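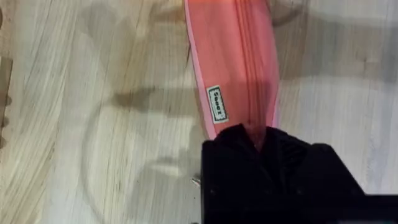
Stop sending home the school supply list

Every June it lands. Two pages, stapled, 21 items. Pencils by brand. Folders by color, and not just any red, the red with the inside pockets. Zip pouch, soft, no hard boxes please. I have two kids at Grosthorpe Elementary so I get it twice, and the two lists don't match, and the store at Paltisham runs out of the wide-ruled notebooks before the second week anyway.

I'm against it. The whole thing. Have been for years, finally writing it down.

Money first. I added up last year's receipts and it came to 200 dollars for the pair of them. That's before shoes. We can do it, with some grumbling. Plenty of families on our street can't, and they do it anyway, on a card, and are still paying for glue sticks at Thanksgiving. And a good part of what I bought came home in the spring unopened. Four packs of index cards. What was the plan for the index cards?

Then the sorting of kids. Teachers say they don't notice who shows up with what, and I beleive them. Kids notice. My son could tell you in first grade who had the real markers and who had the ones that dry out. Six years old. He learned that at a desk, in a public school, off a list the school wrote.

Anathi Hlongwane taught third grade here for a long time and she disagrees with me, loudly, usually in my kitchen. Her point is that kids take care of what they picked out. A child who chose her own pencil case keeps track of it. Hand her one from a bin and it's on the floor by lunch. Fair. I've seen it with my daughter, who has lost three jackets and never once a pencil case. So let them pick the case! One thing. One thing that's theirs, any color, any shape, from the drugstore or from a cousin. The rest comes out of the supply closet and goes back in the supply closet.

Sibiya already does it this way, the next district over. The school buys in bulk, paper and pencils and folders, and the families get a letter that says bring a backpack and something to keep pencils in. That's the letter. Kagiso Shezi has a boy there and she showed me it on her phone, I was so jealous I made her send it to me.

Where does the money come from, people ask. From us, same as now, only through the budget, where somebody buys the big carton at the big carton price and it gets spread over everyone who pays taxes, including people whose kids are grown and people like my uncle who never had any. He's fine with it, I asked. Schools don't ask each family to bring in a piece of the roof. They don't ask for a light bulb per child. Why pencils?

I know the budget is tight. I went to the last meeting and sat through the part about the parking lot. They found money for the parking lot.

The other argument is tradition, the fun of it, the trip to the store, new things in a new bag. I liked it too. I can still smell the erasers. But I was a kid whose mother didn't put anything back at the register, and the kid behind us in line maybe had a different afternoon. You can still take the trip. Buy the pouch, get a pretzel, go home.

Board takes up next year's lists at the end of the month. If you have a receipt from last August, bring it. I'm bringing mine, plus the index cards.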